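Gripper finger slips on PC cases after pad change

Posted September 8, 2024 by Rigoberto Meléndez

Got a two finger gripper on our strip-down cell, handles old tower PCs all day. Changed the fingertip pads at 1196 cycles as per our sheet, now the grip drifts when it tips a case up. Not dropped one yet but its close. Screws all feel tight. Wrist camera is on so I can see the tips fine. Anything I should check before I order a new finger set from Barros?

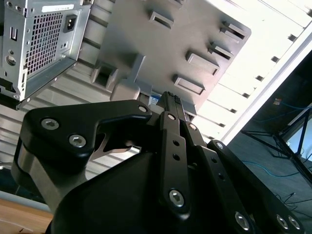
Pad seating first. Had the same on ours in June and it was a pad not pushed fully home, so it rocked a hair under load. Take it off, clean the slot, refit. Then look at where you're gripping. The ridged pad is right up against the underside of the case there, and those raised tabs on the panel are no good to hold on, you want flat metal. After that do the link screws, the silver hex ones. "Feels tight" isnt a check, use a torque driver and put a paint mark across each head so you can see if one creeps. Re-zero the fingers when done, new pads are thicker than worn ones and the closed position will be out.

Posted by Vultby

just turn the force up, worked for me

Posted by Inda

Wouldn't turn it up yet, you'll bend the thin panels and chew the pads. Ours went in 37 cycles like that. Do the re-zero first, takes six minutes.

Posted by Bistusport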